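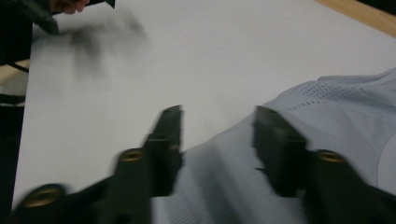 Slide 1: Why secondhand shops run out of room

Good evening. I'll talk for 18 minutes and then take questions. The subject is donated clothing: what comes in, what sells, and what to do with the rest.

I helped run the Cakidden shop for six years. It has one sales floor and a back room with no window. Before that I sorted at Masex, where the bags came in by truck.

Slide 2: The first sort

Say this slowly, people like to write it down. Sort by condition first, then by season, then by size. Most new shops start with size and handle everything twice.

Sportswear gets its own rail. It sells in January and again in late spring. Check the underarms and the seams before you price it. Stretch fabric that has lost its stretch goes to rags – no exceptions.

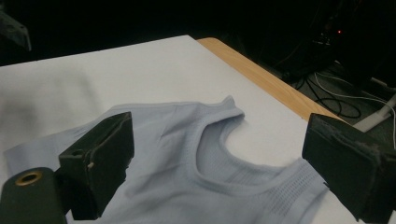
Prusstead, February

The shop here changed its pricing this month. Every top is now one price, every pair of pants another. The tagging line went away and two people moved to the floor. I can't tell you yet what it did to sales.

(Pause. Ask who in the room still uses handwritten tags.)

Slide 3: Storage

A full rack looks like stock, but half of it may be dead. Cakidden once held around 2000 pieces in back, and 300 of those were winter coats in June. Put a colored tag on each week's intake. After four weeks, mark it down. After six, it leaves the building.

Van Damme takes mixed bales from us by weight. Call before you load – they turn away anything damp.

Slide 4: Saying no to donors

Post the list of what you don't take on the door, at eye level. Keep it short. 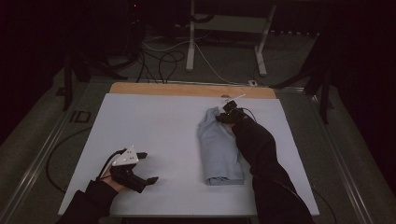
Masex wrote back after reading a draft of these notes and said that four weeks is too long for kids' clothes, which they mark down after two. I agree with that and have changed my handout.

Skip slide 5 if we started late. Go to questions.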